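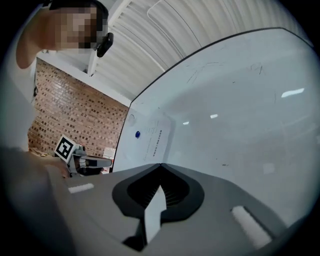
Milovan holds that a whiteboard should be washed once a year whether it needs it or not, and by that standard we are doing well. I think the stuff we've been buying polishes the marks in. He says scratches add character.

November, board notes, mid-afternoon.

Scuffing is worst near the top, which puzzles me, as hardly any of us can write up there. Fine scratches too, thin ones. The surface is still glossy enough to throw the ceiling lights straight back at you, so whatever went on the right side of the Ritport schedule was only ever legible from the door.

Tried on a test patch:
– water and a cotton rag: smears
– Doherty spray, neat: lifts old marker, leaves a haze
– Doherty spray cut 8 to 1: same, less haze, more rubbing
– dry marker scribbled over old marker, wiped at once: best of the lot, annoyingly, as it was Milovan's idea

Printed label stays put. It was a pain to get on straight and I'm not doing it twice. Go round it with the corner of the rag.

Georges wants a new board. The quote is 697 before delivery, 172 more if they hang it, and they won't drill brick. So we drill brick. I'd sooner keep scrubbing until the Dislow job is paid.

Still to do: lower half, and find out who has the good eraser.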